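Entretenir ses planches et son plan de travail en bois : mes petites habitudes

J'ai longtemps maltraité mes planches à découper. Je les laissais tremper dans l'évier, je les calais encore mouillées derrière le robinet, et je m'étonnais ensuite de les voir se voiler comme des tuiles. Depuis notre installation à Breltasville, dans une maison où la cuisine est en bois à peu près partout (plan de travail, table, étagères, même le rebord de la fenêtre !), j'ai bien été obligée d'apprendre. Voici donc ce que je fais chez moi. Je ne suis pas ébéniste, je cuisine beaucoup, c'est tout.

Le lavage de tous les jours

Une éponge bien essorée, une goutte de liquide vaisselle, et on frotte des deux côtés. J'insiste sur les deux côtés, même si vous n'avez coupé que trois radis sur le dessus : une face mouillée et l'autre sèche, c'est le meilleur moyen de faire gondoler une planche. On rince vite à l'eau tiède, on essuie au torchon et on met debout, sur la tranche, avec de l'air tout autour. Jamais à plat sur le plan de travail, jamais contre le radiateur. Et pas de lave-vaisselle, évidemment. J'ai essayé une fois avec une petite planche à fromage en hêtre, elle s'est fendue en plein milieu d'un collage et elle a fini en cale pour la porte du cellier.

Pour la viande et la volaille crues, j'ai une planche à part, avec une encoche faite au couteau sur le côté pour la reconnaître. Je la lave tout de suite, à l'eau bien chaude et au savon, avant de toucher à quoi que ce soit d'autre.

Les odeurs d'ail, d'oignon et de poisson

Le gros sel et le demi-citron, vous connaissez sûrement, et ça marche très bien. On saupoudre largement, on frotte avec le citron coupé en appuyant un peu pour faire sortir le jus, on laisse agir cinq minutes (le temps de vider les épluchures), on racle et on rince. Pour l'ail, je recommence parfois le lendemain. Le bicarbonate en pâte fonctionne aussi, mais attention au chêne et au châtaignier, qui peuvent foncer : faites un essai dans un coin. Mon plateau à pain en châtaignier garde depuis trois ans une auréole brune en forme de haricot, et je vous assure qu'elle ne part pas.

Et le vinaigre blanc ? J'en mets peu, dilué, sur un chiffon, quand j'ai l'impression que la surface reste grasse. Je rince derrière. L'odeur s'en va en séchant.

Les taches

Betterave, curcuma, fruits rouges, vin… Le plus efficace reste d'agir vite. Un peu de sel sur la tache fraîche, puis un chiffon humide. Pour le curcuma, je mets la planche au soleil derrière la vitre un après-midi et le jaune pâlit tout seul, c'est presque magique ! Les ronds noirs laissés par une cocotte en fonte ou une boîte de conserve sont plus coriaces. Je ponce légèrement, toujours dans le sens du fil, d'abord au grain 120 puis au 180, et je termine au 240 si la zone se voit beaucoup. Ne poncez pas juste le rond, vous feriez une cuvette : élargissez d'une bonne main tout autour, en appuyant de moins en moins.

Petite astuce avant l'huile : passez une éponge humide sur le bois poncé, laissez sécher et repassez un coup de papier fin. L'eau redresse les petites fibres, et si on saute cette étape, on les retrouve sous les doigts à la première vaisselle. 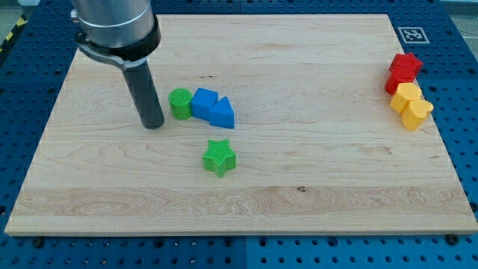

L'huile, maintenant, parce que c'est la question qui revient sans arrêt. Pour les planches, j'utilise une huile minérale de qualité alimentaire. En ce moment c'est celle d'Adimau, en bidon, que je prends à la droguerie Ninura quand j'y passe. Je la fais tiédir au bain-marie, à peine, juste pour qu'elle soit plus fluide. Une cuillère à soupe au centre de la planche, on étale avec un vieux morceau de tee-shirt, on n'oublie ni les chants ni surtout le bois de bout, qui boit énormément. On laisse une nuit. Le matin, on essuie tout ce qui n'est pas rentré. Si on n'essuie pas, ça colle, et la poussière de farine s'y met, une horreur.

Quand le bois est neuf, je fais ça une fois par semaine pendant un mois, puis une fois par mois, puis quand j'y pense. Le test de la goutte d'eau aide bien : si elle perle, on est tranquille ; si elle s'étale et laisse une trace sombre, il est temps de sortir le bidon.

N'utilisez pas l'huile de tournesol ou d'olive de la cuisine. Elles rancissent, et l'odeur est tenace. L'huile de noix sèche mieux, mais je l'évite complètement sur les planches, à cause des allergies (on ne sait jamais qui vient manger). L'huile de lin donne une belle teinte chaude, à condition d'avoir la patience de la laisser sécher longtemps entre les couches. Et pensez à vos chiffons : imbibés d'huile de lin et roulés en boule, ils peuvent prendre feu tout seuls. Les miens sèchent dehors, bien étalés à plat, avant d'aller à la poubelle.

Le baume à la cire

Pour une finition plus douce, je prépare un baume : une part de cire d'abeille pour quatre parts d'huile minérale, le tout dans un bocal posé dans une casserole d'eau frémissante. On remue avec une baguette en bois, on laisse figer. Ça se garde des mois au placard. J'en mets une noisette sur les planches, les cuillères, les manches de couteaux, et je fais briller avec une vieille chaussette en laine – rien ne lustre mieux. J'ai aussi testé le baume tout prêt d'Apaza : très bien, mais il sent fort l'orange et mon pain du lendemain aussi.

Les petites fentes et les nœuds

Un nœud bien serré ne demande rien de spécial, un peu d'huile en plus et basta. S'il commence à bouger, je fais couler de la cire fondue autour et j'arase à la spatule une fois froid. Sur une planche qui touche la nourriture, je ne mets pas de pâte à bois du commerce, sauf si l'étiquette dit clairement que c'est permis. Quant aux fentes qui traversent, ce n'est plus du rattrapage : la planche part en dessous-de-plat, ou au jardin sous un pot.

Pour un collage qui s'ouvre légèrement en bout, on peut tenter une colle à bois résistante à l'eau, adaptée au contact alimentaire une fois sèche. On en fait entrer le plus loin possible avec une lame fine, on serre au serre-joint avec deux chutes de bois pour ne pas marquer, et on attend le lendemain. Essuyez bien ce qui déborde tant que c'est frais. La colle sèche refuse l'huile et laisse des marques claires très vilaines.

Et l'hiver ?

En janvier, avec le chauffage, l'air est très sec chez nous et le bois travaille. Je passe une couche d'huile de plus sur le plan de travail et j'éloigne les planches du four. Si l'une d'elles s'est un peu creusée, je la pose côté bombé vers le haut sur un torchon à peine humide, pendant quelques heures, en la surveillant. Souvent elle se redresse. Sinon, deux ronds antidérapants dessous, elle ne tourne plus sous le couteau, et on n'en parle plus.

Si vous avez une recette de baume qui ne sent ni l'orange ni la bougie, je veux bien que vous me la laissiez en commentaire, mon bocal est presque vide !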